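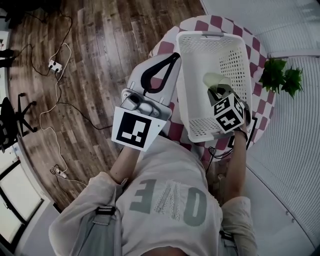
Sorting washing goes faster at a table than on the floor or the bed. Any table will do if you can reach across it without stretching. A cloth on top stops the basket sliding about, and a round table with a checked cloth does the job well. A plastic basket with holes in the sides is better than a solid one, as it lets air through, and a cut-out handle in the rim gives you something to pull it by.

Clear the floor where you will be standing. Move any leads or extension blocks to the wall before you start, as you will be walking back and forth with your arms full.

Take things out one at a time and make a pile for each person. Leave socks in the basket until last. Check the pockets as you go - tissues and coins are the usual finds.

Fold towels first, in half lengthways and then in three. They make a flat base for everything else.

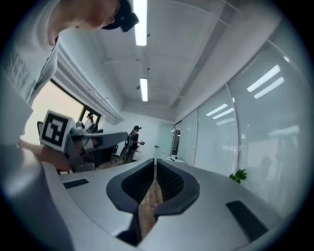

T-shirts come next. Lay each one face down, turn in the sides and sleeves, then fold the bottom up to the neck. If a shirt has a print on the front, it will end up showing, so you can tell one from another in the drawer.

Pair the socks at the end. Keep odd ones in a bag for 30 days, then use them as dusters.

Put the piles back in the basket with the heaviest at the bottom, and empty it the same day.

Page by Lotte Leemans. Last changed in March.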